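Week 2 handout: Gathering Examples for a Learning System
Notes by Sneha Lodhi, Sep 10, 2018

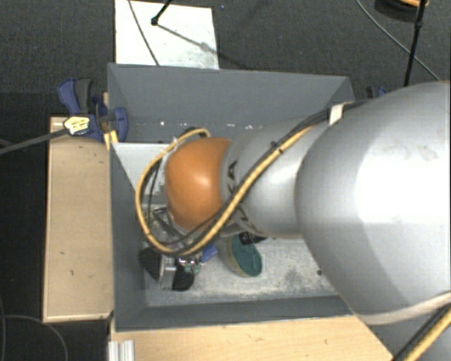

So, what counts as one example? For us it's a single attempt, start to finish: what the camera saw, what the arm was told to do, and a yes or no at the end. Keep the misses! A learner that has only seen good grasps has no idea what a bad one looks like -- and bad ones are most of what you get early on.

The Rosadura set has 1,010 attempts, and 898 made it through cleaning. Bimla Bhatia will go over what got thrown out and why, which I think is the most fun part of the whole unit.

Before next class: label 10 attempts by hand, then swap with a partner and compare. Bring the ones you disagreed on -- we'll argue them out together.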